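Wilcombe Chapel Reopens After Masonry Repairs

WILCOMBE, January – The Beltier Trust has completed structural repairs to Arriaga Chapel, a single-nave brick church with a shallow dome carried on four pendentives. The project covered 3034 square feet of interior wall surface.

Masons repointed the north wall in lime mortar and replaced 14 limestone voussoirs in the west portal. Cement patches from an earlier repair were removed.

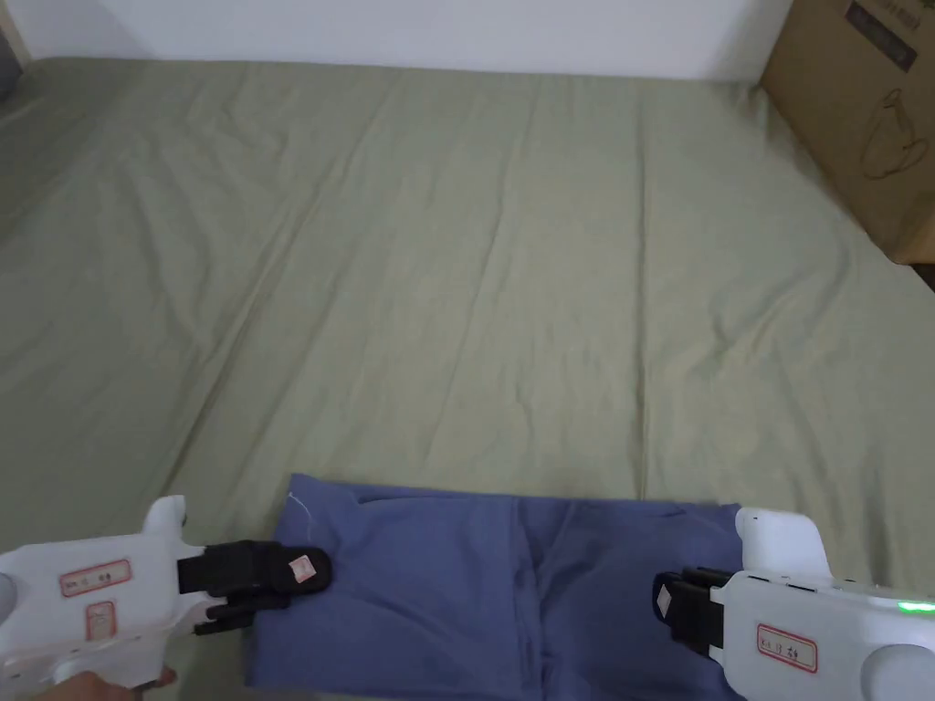
The dome was recovered in standing-seam copper over new pine boarding. Replacement stone came from the Rarnska quarry and was matched to the original for grain and porosity. Crack gauges at the base of the drum will be read every 28 days.

The chapel is open to visitors until 4 p.m. Drawings and survey records are held at the Beltier Trust office in Wilcombe under file 3505.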